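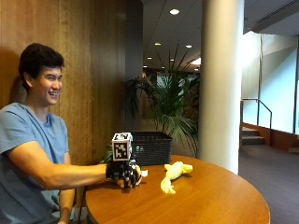
Mekdes Tesfamariam wrote in to ask whether a floppy soft toy can go through the machine in a pillowcase, as her mother always did it, or whether it has to be done by hand.

It can go through the machine, and plenty do. I still wash the long limp ones by hand. The stuffing in those is thin and sits in a few small pockets, and a spin cycle pushes it all into whichever end is nearest the drum. You then get a toy with a fat head and flat legs, and it takes longer to fix that than it would have taken to wash it in the laundry tub.

This page covers hand washing, drying, getting the shape back, and what to do with a whole basket of them. It is written for ordinary plush with polyester filling. If the toy is old, or has straw, sawdust or a music box in it, don't put it in water at all. Surface clean only, see further down.

What you need

A laundry tub or a clean bucket
Wool wash or a mild liquid detergent (I use Kilent, any plain one will do)
A soft nailbrush or an old toothbrush
Two bath towels, old ones
A wide-toothed comb or a pet brush
Needle and thread close to the colour of the toy
A basket with open sides

No bleach, no fabric softener. Softener leaves a coating that goes tacky on short pile and picks up fluff again within the week.

Before you wet anything

Put the toy on a table in good light and go over it with your fingers. A kitchen table is fine. You want a hard smooth surface so you can feel lumps through the fabric, which you can't do on a bed or a lounge. Start at the head and work down to the ends of the limbs, and roll each limb between finger and thumb.

You are feeling for three things. Open seams first, especially under the arms or fins and where the head joins on. Then anything hard: pellets, a squeaker, a battery box. Then the places where the filling has already shifted, so you don't blame the wash for it later.

Sew up open seams now. A small hole lets out a surprising amount of stuffing once it is wet. Ladder stitch is best, but a tight overhand stitch will hold if you don't mind seeing it.

Pull gently on the eyes and nose. If anything moves, it either gets fixed properly or it comes off, and if the toy belongs to a child under 3 it comes off whatever you think of your sewing.

If there is a care label still on, read it. Some of the Tuso ones have it tucked right inside the back seam and people cut it off thinking it is a loose thread. Small loose bits such as bows, collars and clip-on accessories should come off and go in a cup so they don't end up down the drain.

Pale yellow, cream and white toys show every mark, which makes them easier to spot clean than the dark ones. Dab a bit of detergent on the marks before the wash and leave it for ten minutes. Do the face with the toothbrush. Brush in one direction only.

Washing

1. Run lukewarm water, enough to cover the toy. If you can't comfortably leave your hand in it, it's too hot.

2. Add the detergent and swish it through before the toy goes in. A capful is plenty for a bucket.

3. Push the toy under and hold it until the bubbles stop. It will float at first.

4. Squeeze and release, moving along the body. Don't wring and don't twist, particularly at the neck. Five minutes of this is enough for most.

5. Let the water out and look at the colour of it. If it was grey, do another lot. Elibariki Temba, who has washed more of these than I have, does every toy twice regardless. I only do it when the water says so.

6. Rinse in clean water until it stops foaming when you squeeze. This is the part people skimp on. Detergent left in the filling makes it stiff, and it smells odd in humid weather.

For a new colour you haven't washed before, wet a hidden patch and press it with a white cloth first. Reds and navies are the worst. If dye comes off on the cloth, wash that toy on its own in cool water.

Getting the water out

Lift the toy with both hands under it. A long toy hung up by the head while it's full of water will stretch, and it doesn't go back.

Press it against the side of the tub, then lay it on a towel, roll the towel up and kneel on it. Unroll, move to the second towel, do it again. I weighed one out of interest -- 756 grams out of the rinse and 193 after the second towel. That's nearly all of the water gone before it has been near the line, so the towels are worth the trouble.

Drying

Flat, in the shade, with air underneath. A mesh rack is ideal. An upturned basket with a lattice side works too, and so does a cake rack on the back step for small ones. Turn it every few hours and give the limbs a shake while you're there.

Sun is fine for an hour at the end to freshen it up. All day in an Australian summer will yellow a white toy and bleach a yellow one.

In winter I put them near the heater, not on it. Expect two days. From October on it's usually done overnight up here, less in a dry wind. Squeeze the thickest part hard with a dry tissue against it. If the tissue comes away damp, leave it longer, as a toy put away damp in the middle will go musty and you'll be starting from the top.

Don't use the tumble dryer on anything with long pile. I know people who do, on the cool setting. Long pile frizzes at the tips and no amount of combing will bring it back.

Getting the shape back

Do this when the toy is nearly dry. Back to the table. Pinch the filling through the fabric and tease it along a bit at a time, from where there's too much to where there isn't enough. For a stubborn lump, hold it with one hand and pick at it from outside with a blunt needle, in and out through the same spot.

Floppy toys are meant to be floppy. If the legs hang limp off the edge of the table and the head sits up a bit, that is right, leave it alone. Loukia Tsakiris sent me a note last year about one she had topped up with a bag of Urkunton until it stood on its own, and her daughter wouldn't take it to bed.

Brush the pile last, once it's completely dry.

Surface cleaning only

For the ones that can't be soaked. Mix one teaspoon of detergent into 600 ml of warm water and whisk it until you have a good head of foam. Use just the foam, on a barely damp cloth, and work over a hand-sized patch at a time. Wipe each patch with a second cloth wrung out in plain water. Dry it in front of a fan.

For smell with no dirt, put the toy in a bag with a few spoons of bicarb, shake it, leave it overnight, then vacuum it through an old stocking stretched over the nozzle.

If you have a whole basket to do

Tip them out on the table and sort by colour, then by what's inside. Wash light ones first. Do no more than you have room to dry -- for me that's four or five. The rest go back in the basket to wait.

Wash the basket as well. Woven plastic holds an astonishing amount of dust in the gaps. Scrub it with the nailbrush, hose it and stand it upside down. Manolakis has stackable ones if you need a second, and having a second does make it easier to keep clean and not-yet-clean apart.

Small hard toys that live in the same basket can be done in the leftover suds, provided they have no batteries. Dry them with a towel straight away so water doesn't sit in the joins.

Questions that come up

Kosmas Moschos asked about freezing for dust mites. Bag it, overnight in the freezer at the very least, then wash it as usual, as freezing doesn't remove what is already in there.

Torben Wunderlich asked how often. Twice a year for the ones on the shelf. The one that gets slept with, whenever you can get it away from them for two days.

Last updated 10 July 2021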